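3.2 Collection of Demonstrations

The demonstrations used in this study were gathered on the Kurumar station, a tabletop cell with two arms mounted side by side along its front edge. The task family is plate handling: a plate is picked up from the table or from a white plastic basin and moved to a new position, with one arm or with both. Plates were chosen as the main object because they are thin at the rim, differ widely in print and glaze, and leave little clearance between the gripper fingers and the table.

All demonstrations were given by teleoperation. Two operators shared the work, and each completed a training period under Radomir Zupan before any of their recordings were admitted to the set. An operator was free to choose which arm approached first and at what angle. No path was prescribed, as earlier trials on the Hollmann station had shown that scripted approaches produced a policy that failed when a plate was turned or shifted by a small amount.

Each recording holds the joint positions of both arms, the gripper commands, and the video streams. A fixed camera gives the view of the whole work area, and small cameras at the grippers give the close view that matters most in the last moments before contact. The streams are aligned by the Simar logger and stored together as one episode. Figure 6 shows both kinds of view. 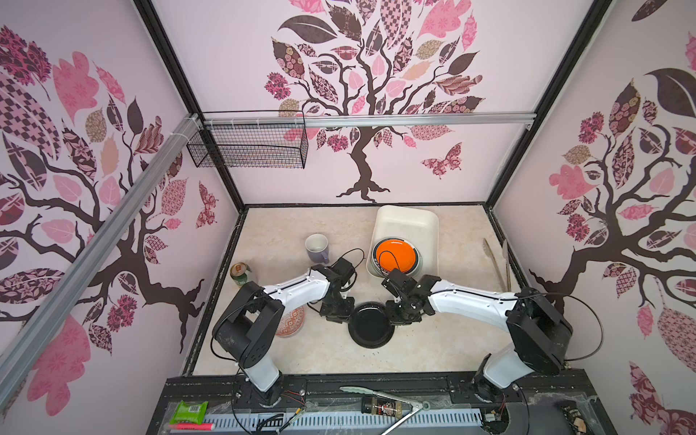
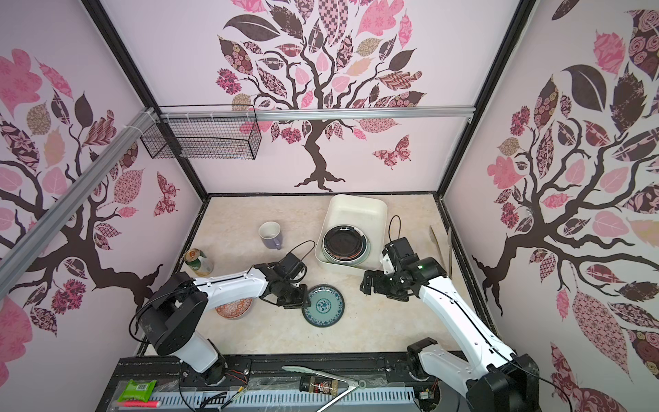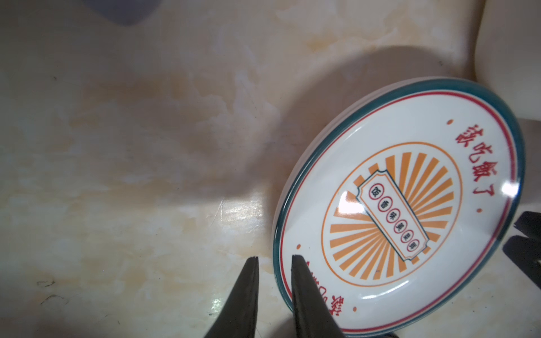
Figure 6. Views from the plate-handling task. First and second: fixed camera, with different plates between the arms and in the basin. Third: gripper camera, with the fingers at the rim of a printed plate.

Other items were left on the table during recording, among them a mug, a can lying on its side and long utensils near the right wall. These are not targets in any episode. They were kept in place so that the learned policy would not depend on a bare surface – a condition that seldom holds in the kitchens for which the system is intended. The patterned walls serve the same purpose.

Between episodes the operator changed the plate to be handled, its place on the table, or the contents of the basin. Episodes were grouped into blocks, and the gripper cameras were checked at the start of every block for focus and for glare on glazed surfaces. Strong reflections were accepted as long as the rim of the plate could still be made out.

After recording, each episode was reviewed by the operator who had not performed it. The reviewer marked the start of the approach, the first contact and the release, and assigned one of three labels: complete, recovered or rejected. Recovered episodes, in which a first grasp slipped and was corrected, were retained for training. Rejected episodes were removed from the training set but kept in the Sinside archive, where they are used in Section 6 to test the failure detector.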